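Gonerer folding project, April progress meeting
Minutes

Present: operations, finance, the floor lead, two from Cellusel (by phone until 10:40)

1. Minutes of the last meeting
Accepted, with one change. "Folding demonstrated" in item 3 now reads "folding attempted."

2. Demonstration count
Cellusel reported 1,224 recorded demonstrations on the t-shirt task. Operations asked how many of those ended in a shirt anyone would put in a box. Cellusel said the recordings are scored on completion and that neatness is not scored. Operations asked for that to be written down.

Finance asked what the operator time comes to per usable recording. No figure was available. The same question was asked last time.

3. Teaching method
The floor lead went over the two ways of showing the arms a fold: taking hold of them and moving them through it, or driving them remotely. Hand guiding is slower and tires people out. Remote control is quicker, but operators lose the feel of the fabric and tend to pinch two layers at once.
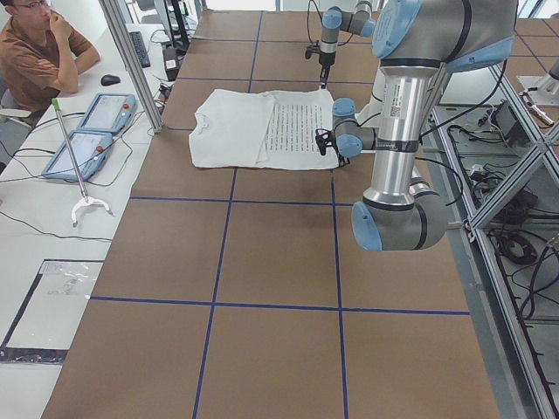 Cellusel believes another 100 remote demonstrations would settle the sleeve problem. Operations noted that the last batch of 114 was meant to settle it too. The floor lead does not object to more recordings but wants them done on shirts out of the actual returns bin, creased and inside out, before anyone talks about results.

4. Minhas software
The update was installed. Playback still drifts on the second fold. Cellusel blames calibration, Minhas blames the recordings. Left open.

5. Cikel proposal
Cikel offers to do the labeling at a fixed price. Finance is not willing to pay for labels until the scoring in item 2 is changed. Deferred.

Actions
Cellusel: cost per usable recording, in writing.
Floor lead: pull shirts from returns.
Operations: draft a pass/fail rule for a finished fold.

Meeting closed 11:25.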